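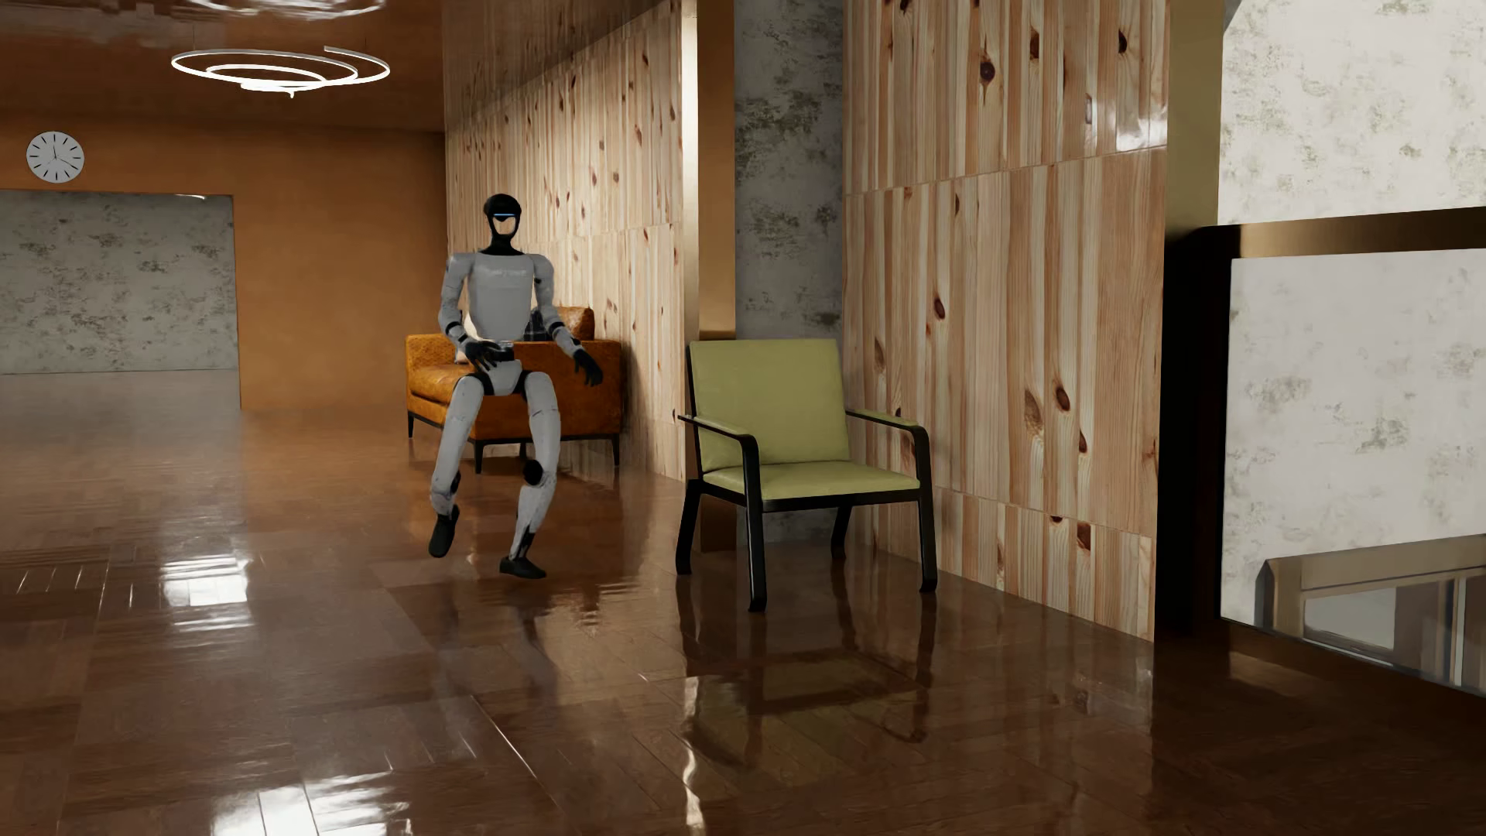 Mudaliar Furniture to Open Second Showroom in Tustent

TUSTENT, November – Mudaliar Furniture will open a second showroom on Dredirska Street this month, in the building that used to house the Honidel carpet warehouse. Doors open to the public at 10 a.m. on Wednesday.

The new store has 20 room settings on two floors, with living room furniture at street level and bedroom and dining furniture upstairs. Leather seating, which makes up the largest part of the company's sales, takes up most of the front half of the ground floor. A fabric and leather library near the rear entrance holds 241 samples, and customers may borrow up to six at a time for a week. A returnable deposit is charged.

"People have been driving across the county to sit on a sofa before they buy it," said Tamsin Rutherford, managing director of Mudaliar Furniture. "We wanted a place in Tustent where they could do that on a lunch break."

The company bought the building last winter. Work on it included a new roof over the loading bay, an elevator large enough for wheelchair users and for most three-seat sofas, and the repair of the original wood floors, which had been under carpet tile for many years. The sign painted on the north wall by the previous owners has been kept.

Mudaliar expects to employ roughly 20 people at the site, including delivery crews. Lindsay Cartwright, who has run the sales floor at the first store for the past eight years, will be store manager.

"Most of our questions are about size," Cartwright said. "Will it go through the door, will it go up the stairs. We're asking customers to bring their measurements, and we have graph paper at every desk for those who want to draw the room out."

Home measuring visits will be offered within Tustent and the surrounding towns. The charge is $10, taken off the price of any order placed afterward. Delivery of in-stock pieces is planned for Tuesdays, Thursdays and Saturdays. Made-to-order sofas and armchairs will take nine weeks at present.

The first store will keep its current hours and staff. Repairs and reupholstery will continue to be handled there, and pieces may be dropped off at either location.

Parking for the new showroom is behind the building, with the entrance on the east side.

Media contact: Lindsay Cartwright, Mudaliar Furniture, 229 Dredirska Street, Tustent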